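Neues aus dem Softwareteam: Verkell plant jetzt in Abschnitten

Wer in den letzten Wochen an unserer Küche vorbeigekommen ist, hat es vermutlich gemerkt: Der Arm wartet nicht mehr. Früher stand er nach jedem Teilschritt still, während der Planer die nächste Bahn von vorn durchrechnete, und diese Denkpausen waren manchmal lang genug, um sich nebenan einen Kaffee zu holen. Seit dem Update im Januar läuft unser Bewegungsplaner Verkell mit rollendem Horizont. Während der Arm den aktuellen Abschnitt abfährt, wird der nächste schon gerechnet, und wenn die Wahrnehmung unterwegs etwas Neues meldet, wird nur der Teil verworfen, der davon betroffen ist. Ich habe mir das vor dem ersten Lauf schön vorgestellt, aber wie flüssig es dann aussah, hat mich doch umgehauen!

Besonders am Herd macht sich das bemerkbar. Eine Pfanne auf der hinteren Reihe war für den alten Planer so ziemlich das Unangenehmste, was man ihm vorsetzen konnte: zwei Wände, die sich in der Ecke treffen, allerlei Kram hinter den Brennern und dazwischen ein Anfahrweg, der fast senkrecht von oben kommen muss. Verkell zog dort früher jede Hülle um jedes Hindernis so dick, dass am Ende keine gültige Lösung übrig blieb. Die neue Version rechnet mit einem Abstandsfeld und lässt den Sicherheitsabstand schrumpfen, je näher der Greifer seinem Ziel kommt — allerdings nur, wenn gleichzeitig die Geschwindigkeit sinkt.

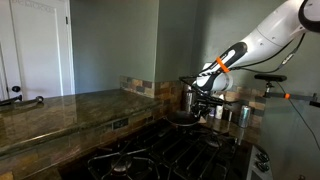

Rungnapa Khunthong hält dagegen, dass der schrumpfende Abstand nur so gut sei wie die Kalibrierung der Kameras. Ein Planer, der sich auf ein schiefes Abstandsfeld verlasse, fahre eben sehr elegant gegen die Fliesen. Sie wünscht sich, dass Verkell die Unsicherheit der Tiefenmessung direkt mitführt und den Abstand daran koppelt, und sie hätte das gern vor jeder weiteren Beschleunigung.

Der Einwand ist berechtigt und steht inzwischen ganz oben auf der Liste. Einen ersten Schritt gibt es schon: Namton, unser Wahrnehmungsmodul, liefert zu jeder Zelle des Abstandsfelds jetzt einen Vertrauenswert mit. Glänzende Flächen bekommen automatisch einen niedrigen Wert, was in einer Küche leider ziemlich viel betrifft (Edelstahl, polierter Stein, Metalldosen, Pfannenränder ...). Noch wertet Verkell diese Zahlen nur für das Protokoll aus. Die Kopplung an den Abstand hat Pongsak Rungrueang auf einem eigenen Zweig liegen, und am Montag wollen wir sie zum ersten Mal am echten Arm laufen lassen.

Ein paar Details für alle, die selbst mit dem Code arbeiten. Der Planer bekommt pro Abschnitt ein Zeitbudget von 200 Millisekunden. Reicht das nicht, fährt der Arm den letzten gültigen Abschnitt zu Ende und bremst weich ab, statt hart anzuhalten. Der Horizont umfasst standardmäßig 4 Abschnitte; wer mehr einstellt, gewinnt nach unserer Erfahrung wenig und wirft dafür viel Gerechnetes wieder weg. Neu ist außerdem, dass gegriffene Gegenstände als Teil des Arms mitgeplant werden. Das klingt selbstverständlich, war es aber in der alten Version überhaupt nicht: Da endete der Roboter rechnerisch an den Fingerspitzen, und alles, was davor hinausragte, musste jemand von Hand als Zusatzgeometrie eintragen.

Jetzt schätzt Namton die Form nach dem Zugreifen und hängt sie an das Robotermodell an. Bei langen Griffen ist das ein riesiger Unterschied, gerade über den Rosten, wo ein paar Grad Verkippung am Handgelenk vorn schnell zu mehreren Zentimetern werden.
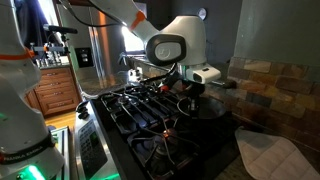

Die Schätzung läuft übrigens weiter, solange etwas im Greifer ist. Verrutscht der Gegenstand, passt sich das Modell an, und der Planer bekommt die Änderung mit dem nächsten Abschnitt. Für die Simulation haben wir dazu 2.000 Greifsituationen mit zufälligem Schlupf erzeugt, die ab sofort im gemeinsamen Verzeichnis liegen. 100 davon sind als schneller Testsatz markiert und laufen bei jedem Merge automatisch mit. Wer eigene Fälle beisteuern möchte: sehr gern, am liebsten die fiesen!

Was noch fehlt, ist eine saubere Abstimmung zwischen zwei Armen. Momentan behandelt jeder Arm den anderen als bewegtes Hindernis, was funktioniert, aber manchmal zu einem höflichen Hin und Her führt, bei dem keiner als Erster losfährt. Rungnapa hat dafür eine einfache Vorrangregel vorgeschlagen, Pongsak möchte lieber gemeinsam planen lassen. Beide Varianten werden wir ausprobieren und hier berichten.

Zuletzt im Newsletter
Namton: Tiefenbilder auf glänzenden Flächen
Phromma 2: Protokolle schneller durchsuchen
Kraftregelung beim Abstellen, ein Zwischenstand
Narkberg: Umzug der Simulationsrechner abgeschlossen
Handkalibrierung Schritt für Schritt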